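Print this article
E-mail this article

The Subscription Toy Box and Its Missing Arithmetic

December 14, 2020

The pitch arrives every holiday season, and this year it arrived with more force than usual. Why buy toys at all, when a company will lend them to you? A box comes in the mail, the children play with what is in it, and a few weeks later the box goes back and another one takes its place. Less clutter and less waste, the ads say, and less money spent on things that end up under the couch.

I signed up with two of these services in November and read the terms of a third. I came away thinking that the idea is fine and the selling of it is not.

Start with the price. Plurura, the one with the cheerful yellow boxes, charges $39 a month and bills for the year in advance. That is $468. The website prefers to talk about the "retail value" of each shipment, a number Plurura sets itself, using full list prices that no parent I know has paid for a toy in years. I went looking for the items in my first box at ordinary stores. Most were on sale. Two were cheaper used than the fee for losing them.

The fee for losing them deserves its own paragraph. Plurura calls it a "forever home charge," which made me laugh the first time and not the second. If a piece doesn't come back, you have bought the set. The terms do not say how many pieces have to be missing. I wrote to ask and got a reply thanking me for being part of the family.

Witel is plainer about it. The box is gray cardboard, the website looks ten years old, and there is a price list for lost parts. I trusted it more for that reason, and then I got to the cleaning section. Everything is "sanitized to a professional standard." Whose standard? A hospital has one and so does a car wash. In a year when people have been wiping down their groceries, I would expect a company that moves toys from one toddler's mouth to another's to name the product it uses and how long the toys sit before they ship. Witel does neither. It may be doing an excellent job. A customer has no way to find out.

Then there is the green claim, the one that seems to sell the most boxes. Pesonen, the service whose terms I only read, says that every toy it lends "replaces" 3 new ones. I asked where the figure came from and was sent a link to a survey of Pesonen's own customers, who had been asked how many toys they thought they would have bought otherwise. People are bad at that kind of question. They are worse at it when they have already paid for the answer they would like to be true. The survey had 69 responses. It said nothing about trucks, and the trucks matter, because a borrowed toy makes every trip twice and is wrapped in fresh paper each time.

I am not arguing for a bigger pile of plastic in the living room. Most families have too many toys, mine included, and there are things that make sense to borrow. A baby swing is one. So is a balance bike, or anything else a child grows out of before it wears out. You can get a fair amount of use out of it and hand it on in good shape.

The trouble is that the toys children get the most from don't behave that way. They are the ones that stay. A set of blocks gets better with years and with additions, when the pieces from one birthday get mixed up with pieces from the next and somebody's cousin leaves a few behind. Ask a child to take down a castle because the box is due on Thursday and you will learn how much he values variety. We had that conversation at our house. It went poorly, and I ended up paying the forever home charge.

The old toy library in Skatska, where I used to live, handled this better on almost no money. It was a room with shelves and a sign-out sheet. It lent puzzles, ride-ons and big wooden kitchens, and it flatly refused to lend anything made of small pieces that snap together. At the time I thought the rule was fussy. Whoever wrote it had spent some hours on the floor looking for the last part of something. Membership cost less for the year than a single month of Plurura, and if you wanted to know how the toys were cleaned you could look over at the sink.

Could a company do the same thing at scale? Possibly. It would have to publish what it cleans with, charge by the month and let people quit by the month, and stop quoting list prices. It would have to leave the bricks out of the box, too. None of the three I looked at does all of that, and their gift cards are on sale through the end of the month.

If you have been given one, use it for the big awkward things and send them back on time. Read the page on missing parts before you open anything. 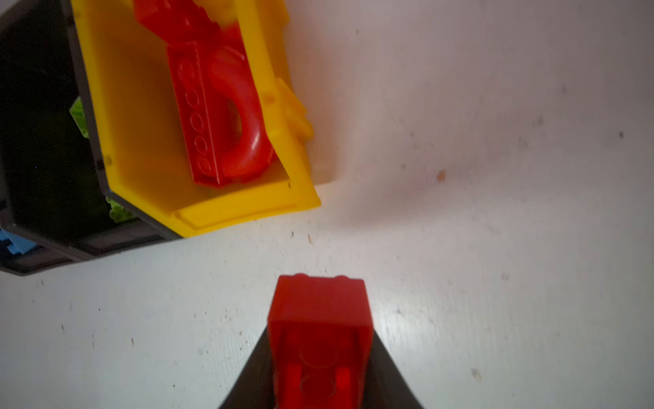
As for the blocks, buy them used, in a bag, and wash them in the sink with dish soap. They will outlast any subscription you can name, and you can lose as many as you like.

Print this article
E-mail this article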